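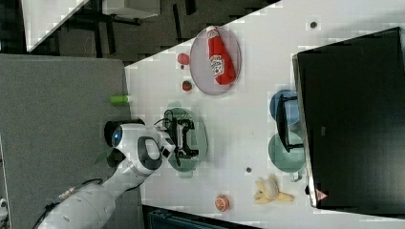
A reader writes that plates ought to be put out before any food comes near the table, and that a bottle of ketchup has no business on a plate at all. The first half of this comment is accepted. The second half is the subject of today's entry, which follows the one published in May on the storing of cups and bowls.

It has been the practice of this blog to treat the laying of a table as a matter of order, with appearance coming a good way behind. Readers who prefer candles and folded napkins are well served elsewhere. The concern in these pages is where a thing is put down, whether it can be reached, and whether it can be cleared away again without moving four other things first.

The ketchup bottle is a fair test of any such system. It is tall, it is used by everyone, and it leaves a ring. In my own household the bottle was for many years stood directly on the table, and the ring was wiped away after each meal. Since moving to the flat in Birkonby I have given it a plate of its own. An oval plate suits the purpose well, as a bottle can be laid along its length when it is nearly finished and the contents are wanted near the cap. A red bottle on a grey-lavender plate is also easy to find, which matters more at breakfast than it does at supper.

The reader objects that this adds one more plate to the washing up. This is correct. It takes me less time to rinse a plate than to go over the table with a cloth, and I have not found the exchange to be a bad one. Households with a dishwasher will hardly notice it.

On the question of plates in general, I keep to plain round ones and allow the colours to differ. Blue and green are in regular use. Matching sets were given up after the Limard service, of which three dinner plates survive, and which now lives in a box on top of the wardrobe. When every plate is alike, the loss of one spoils the set. When they are all different, a broken plate is merely a broken plate, and another can be bought from the market at Sikent for very little.

Different colours bring a further advantage where there are children or guests with particular needs. One colour may be kept for food without nuts, for example, and everyone in the house soon learns it. I would advise against using two greens for different purposes. They look distinct enough in the shop and a good deal less so under a kitchen lamp.

Small round things deserve a paragraph to themselves. Tomatoes, strawberries, and the toy versions of both, should not be left near the edge of a table. A white table with a smooth top gives them nothing to rest against, and a carpet is no friend to a ripe tomato. The rule here is that anything that can roll goes on a plate or in a bowl, and the plate goes at least a hand's width in from the side. I do not claim that the rule is always kept.

The same applies to tables that are also used for work. Many of us now eat at one end of a desk, with a screen at the other, and it is tempting to push the empty plates up against the monitor to be out of the way. They do fit there, often very neatly, on either side of the stand. They are also forgotten there. My own habit is to allow plates beside the screen only while the table is being laid, and to bring them forward before anybody sits down. Drinks are not permitted at that end in any circumstances.

Several readers have asked for the order in which I lay the table. It is as follows. The table is wiped and dried. Plates are set down, the largest first. The sauce bottle is then placed on its own plate within reach of the middle. Fruit and other small items come next, and go directly on to the plates meant for them. Cutlery is last, as it is the easiest to shift if somebody has changed seats. Clearing is done in the reverse order, except that the bottle goes back to the cupboard before anything else is touched.

The long article on table habits by Urbonaitė, which I mentioned in May, recommends that sauces be decanted into small dishes. I tried this for 16 days and have returned to the bottle. The dishes dried out at the rim and had to be soaked overnight.

Comments on drying racks are still being received and will be dealt with in the next entry. Those concerning tablecloths should be sent separately.

Posted 8/4/20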